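Slotted bracket: which way round does the small part go on the upright leg?

Posted by Kerstin Sauerland, 16th August

I have a black sheet-metal bracket from a Tandora shelf kit. The top is a flat plate with a row of rectangular slots and one round hole near the end, and a thin leg comes down from it at a right angle. A small black part has to be fitted low on the leg. The sheet gives the part number (192) and a line drawing that could be read either way. The bracket falls over as soon as I let go of it, and I have already scratched the coating once. Is there a correct orientation, and how do people hold the thing upright while working on it?

Anneli Hakala

On the Tandora version the small part has one chamfered edge. The chamfer faces the plate. If it faces down, the part still goes on but stops short of its seat, and the bracket will lean once it is loaded.

For the holding problem, grip the leg at its lower edge and bring the part in from the other side, low down. Do not hold the bracket by the slotted plate. The strips between the slots are narrow and bend easily, and a bent strip will not line up with the shelf pins. A light-colored table helps, as black on black is hard to judge — I check the gap beside the leg against the tabletop to see whether the leg is vertical.

Scratches on the leg can be touched up with matte black enamel. Leave it overnight before fitting the shelf.

hodzic_fan70

mine came from Hodžić not Tandora but looks the same. no chamfer on it, went on both ways, been fine since June

cimeck_bench

The Hodžić part is symmetrical, so the answer above does not apply to the Tandora kit. Check for the number on the inner face. 192 has the chamfer. 19 is the older symmetrical one, and it will also fit.

Take your watch off or keep it well to the front. A buckle marks this coating as easily as a screwdriver does. Masking tape around the leg before you start saves the touch-up, and it peels away cleanly if you remove it the same day.

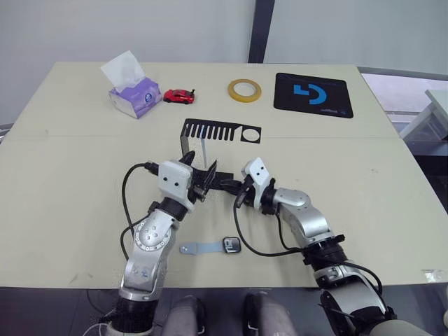

With tape on the leg, leave the bottom edge bare, or the small part will seat on the tape and sit too high. Press it home with the thumb and check it against the drawing before you fit the second bracket.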